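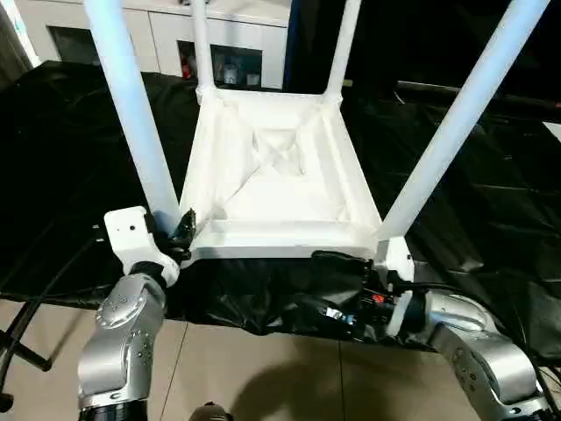

## Brornamley stool, white

A plain square-topped stool for the laundry, the shed or the end of the kitchen bench. Four round legs, one at each corner. The underside of the seat is hollow, with a raised rim and moulded ribs that cross in an X and meet at a recessed centre.

**Assembly**

1. Put down a cloth or plastic sheet and lay the seat on it, hollow side up.
2. Press each leg into its corner by hand until it stops.
3. Turn the stool over and press down on the seat before anyone sits on it.

No tools or glue needed. The legs pull out again if you're moving house — twist as you pull.

**Details**

- Seat: 30 cm square
- Colour: white only
- Indoor or covered outdoor use
- Wipe clean with warm soapy water, no solvents

Sold singly or in a carton of 3. Replacement legs are listed under Atard spares, $17 each. Legs from the older Waltitz stool are a different diameter and won't fit.

Pick-up orders placed before noon are ready by Saturday.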